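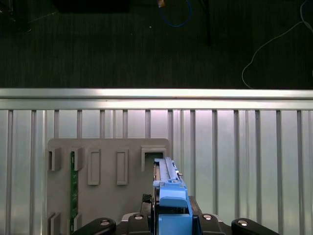 Workshop tips: fitting parts into a fixture with a robot arm

These notes come from the bench in Dravdale, where we study how a robot learns to put plastic parts and circuit boards in their brackets. Our project has the name Clorska. The full method is in the report; on this page I write only the small practical things which helped us, so that other workshops with a gripper and a vertical plate can use them.

Fix the plate first

Screw the mounting plate down before you record anything. In August we lost 11 days of recordings, as the plate moved a little each time a part was pressed in, and the arm learned a position that was no longer true. Now we draw a thin pencil line along the plate edge and look at it every morning. If the line and the edge do not agree, do not push the plate back by hand. Loosen it, set it again and repeat the calibration.

Gripping the part

Take the part low, at its widest place, and leave the upper end free. A long part which is held near the top will turn between the fingers when it touches a bracket. Wipe the fingers with a dry cloth. We tried alcohol also, and for our finger pads it made the grip worse for the first few minutes.

Check the bolts of the gripper links each week. A loose link gives a small play which you cannot feel by hand, but the insertion results become bad and you will look for the reason in the software.

Circuit boards

Hold a board by the edges and keep the fingers away from the contacts. For practice runs use a board that is already dead. Mark it with tape on the box, never on the board itself, because the tape changes how it slides.

How we compare the methods

We tested three ways to bring the part to its place. In the first, the arm repeats a taught path. In the second, it corrects the path with the wrist camera. In the third, which we call Gitar, it makes a small searching movement when it feels contact, and then it pushes. Each way got 200 attempts with the same part and the same plate.

The taught path was the fastest when everything was in order, and it became useless when we moved the plate by 3 millimeters. The camera alone found the bracket well but often stopped on its rim. Gitar was slower on every attempt and had the most parts seated at the end. I would still use the taught path for a job where the plate never moves.

If you make a similar test, mix the order of the methods. We did first all attempts of one method and then all of the next, and the bracket became worn in between. We had to do it again with a new bracket.

Light and reflections

Polished metal behind the work is difficult for the camera. Close the blinds, use one lamp and do not change its place. A sheet of matte paper behind the plate is a cheap help, but then it must be there in every recording, also in the test.

Cables

Keep the loose cables behind the bench in wide loops and fasten them where people walk. Let the arm go once slowly through its full movement before you tie anything on it. The cable needs more length than you think at the wrist.

Writing down the failures

Write the failure at once, in plain words: "stopped on rim", "turned in fingers", "board bent". We began with a list of codes after Aksoy, our older test bench, and later we could not agree what half of them meant.

Last changed 26th December. The bracket drawing is still the old version and the new one will be put here when it is measured.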